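Zodton Pet Sleep Diaries

README, third release

Welcome, and thank you for taking an interest in where dogs and cats like to sleep! This folder holds a set of diaries kept by pet owners in two towns, Pondton and Evthorpe, who wrote down where their animals settled for the night. It began as a friendly argument about whether a dog allowed on the bed ever goes back to its own basket, and it grew a good deal bigger than we planned.

What is in the folder

The main table is diaries.csv, with 1,332 rows. Each row is one animal on one night. A second table, homes.csv, has one row for each of the 90 homes that took part, and notes.txt collects the longer remarks people wrote at the bottom of their sheets (some of them are lovely, and a few run to a full page about a single cat).

The columns in diaries.csv are:

home_id: matches the same column in homes.csv
animal: dog or cat
age_years: as given by the owner, in whole years
spot_evening: where the animal was when the lights went out
spot_morning: where it was when the owner got up
woke_owner: yes, no or blank
weather: the owner's own words, left alone

How the diaries were kept

Owners filled in a paper sheet, once at bedtime and once in the morning, through the month of July. We asked them to keep to their usual habits and not to shut any door they would normally leave open. The sheets were then typed up by hand at Zodton, and every tenth sheet was typed a second time as a check.

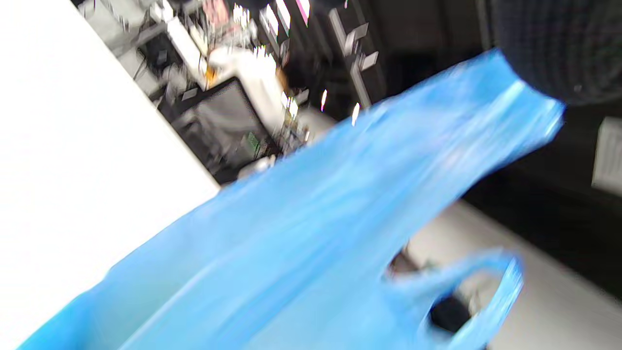

Spelling was tidied in the two spot columns only, so "settee," "couch" and "sofa" all became sofa. We left "under the bed" and "on the bed" well apart, as you would hope, and anything we could not read was left blank — please don't fill those blanks in with a guess.

Things to watch out for

There are 535 rows for cats and the rest are for dogs, so take care when you compare the two. Evthorpe has more apartments than Pondton, and an animal in an apartment has fewer places to choose from. July was also warm, and plenty of pets that love a blanket in winter will have picked the kitchen tiles instead. Cats who were out all night are marked "outside" in both spot columns, even if they popped in for a snack.

The age column is softer than it looks. Many of these animals came from shelters, and their owners gave us their best guess.

Using the tables

You are welcome to use them for teaching, for your own projects or just to settle a disagreement at home. Please credit them as the Zodton Pet Sleep Diaries, release 3. Street names have been taken out, and we ask that you don't try to work out who lives where.

Changes since release 2

Blank rows at the end of homes.csv removed
"Landing" and "top of stairs" merged into landing
The Hegde pilot sheets moved to their own folder, as they used an older form with no morning column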